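Wrist camera: mount close to the fingers or further back? Picking cups by the handle

Posted by Wellington Cavalcanti in Arms and Grippers
Viewed 1452 times

Hello to all. I am trying two positions for the small camera on my arm and I would like to hear from people who have already made this comparison. Excuse my English, please correct me if a word is wrong.

The arm is a six-axis Lenddale with the parallel gripper from Higuchi. The task is simple: the arm goes down to a table, finds a cup, takes it by the handle and puts it on a tray. I have two brackets. The short one holds the camera 6 cm behind the finger tips. The long one holds it 135 mm behind them and a little higher. Same camera, same lens, same controller.

With the long bracket I see the whole cup nearly all the time, but the handle is small in the picture and the angle I calculate for the wrist is not stable. With the short bracket the handle is large and the edges are good, but very often the cup is already going out of the view before the fingers arrive. I save one picture at the moment when my program decides the angle. I put one from the short bracket, because it shows my problem well.
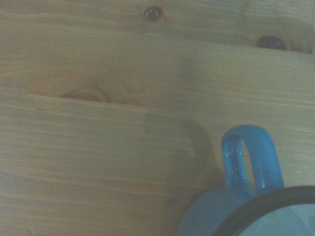
Short bracket, blue mug on the pine table. Most of the view is wood.

As you see, the handle is complete or almost, but of the body I have only a corner. My program fits an ellipse to the dark rim and uses the centre to know on which side the handle is. When it has so little of the rim, the centre jumps. Also the handle is of a clear blue material and the wood passes through the opening, and sometimes the shadow on the left is taken as a second handle, because it has the same round form.

I made 200 attempts with each bracket. The long one had fewer complete failures, the short one had better grips when it did grip. So I cannot decide. Is there a rule for the distance? Or must I buy a wider lens and keep the short bracket?

Annag Baird
Accepted by the poster

Your English is fine. "On the table" and "in view" are all anyone needs here.

I would keep the short bracket for now and change when you make the decision, before you spend money on a lens. At the moment you are asking one picture to do two jobs. Finding the cup wants distance. Setting the wrist angle wants detail. You can get both from the same camera if you stop the arm higher up, fit the rim there, and store the centre in the base coordinates of the arm. Then go down and use the close picture only for the handle. The rim can leave the view after that and it does no harm, as long as nothing moves the cup.

This depends on your hand-eye calibration being good. Test it like this: stop at four or five heights over the same cup, fit the rim each time, and compare the stored centres. If they wander by more than the width of your finger pads, calibrate again before you compare any brackets. A poor calibration will make the long bracket look better than it is in your results.

For the shadow, look at colour before shape. Your shadow is grey on pale wood and the handle is a strong turquoise, so a simple limit on saturation should separate them. It will be harder with a white or grey cup. The knots could also trouble you if you search for dark round things, so I would keep the search to a ring close to the stored centre.

A wider lens does help, but you get more bending at the corners, and the corner is exactly where your mug is. We used the Mornel wide lens at Vistside for a while and had to do the lens calibration again with many more board positions near the edges.

vistside_bench2

long bracket. always long bracket. short one hits the table sooner or later

padraw

I have no rule for the distance, but I can say what I did. I tilted the camera towards the fingers with a wedge I printed, and kept it close. The finger tips then sit at the bottom of the view and the object stays in for longer on the way down. My cups have thick handles, so maybe it is easier for me. Check that the cable has enough length when the wrist turns fully, mine pulled out of the connector twice.

Wellington Cavalcanti, reply to Annag Baird

Thank you, this is very clear. I did the test with the heights and the centres were not in the same place, the difference was bigger than the pads. So the calibration was one part of the problem and my comparison was not fair to the short bracket. I calibrated again and now I stop the arm higher for the rim, as you say. The saturation limit works for the blue mug. For the white cups I still have to look for something.

I will repeat the attempts with both brackets and write the results in this same page.

Last edited 21 June 2026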